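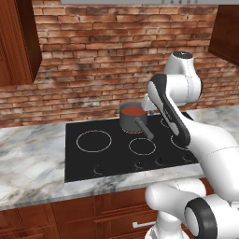 Tronari review: searching candidates' declarations before the vote

Last updated: February

Tronari is a desktop program for reading and comparing the declarations of interests that candidates and sitting councillors have to file. I have used it through one council election in Mirnville and the start of a second. It is sold to local papers and residents' groups, and I paid for the single-user licence myself.

Setting up took most of a morning. You point it at a folder of scanned forms and it reads the names, job titles, shareholdings and property entries into a table. I gave it 1,396 pages covering four election cycles. Typed forms came through well. Handwritten ones were poor, and over 500 pages had to be checked by eye. The older Herrero package, which I used before, would not read handwriting at all, so this is still a step forward.

The comparison view is the best part. Pick a candidate and it lines up each year's form side by side, with changed entries in yellow. If a flat was listed one year and missing the next, you see it at once. It does not say whether there is a good reason for the gap, such as a sale, and you still have to look that up at the land registry. The help pages are clear about this, but the word "Undeclared" in red at the top of the report is not. I would change it to "Not listed" before showing a report to anyone.
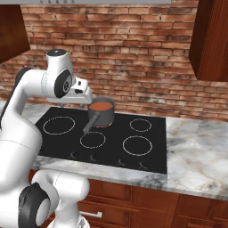 Property values are the weakest area. Tronari adds an estimate beside each address, based on floor area, postcode and a short list of fittings you can tick. The fittings list pushes the figure up far too easily. Tick a marble worktop, a black glass hob and a brick wall behind it, and the house moves up a whole price band, although you can find a kitchen like that in a modest terrace as well as in a large villa. I turned the fittings option off in Settings and the estimates came closer to the sale prices I could check.

Exports are plain spreadsheets and open in anything. Search is quick up to 800 forms, then slows down noticeably. There is a Drurkidska add-on that links company records to names, but it matched two different people with the same surname on my first try, so I stopped using it.

Support is by email only. I wrote eight times and had a useful answer to six. The other two were about handwriting and got a standard reply.

I would buy it again for the comparison view. A group covering one small ward could manage with a spreadsheet and a few evenings.

Comments

wardwatcher: Does it cope with forms where the spouse's property is on a separate sheet?

Reply from the author: Only if both sheets are in one file. I merge them first.

Northside reader: Same trouble with the red label. We crop it out of our printouts.

p_green: Went back to Herrero after the trial. Slower, but it runs on our old office machine.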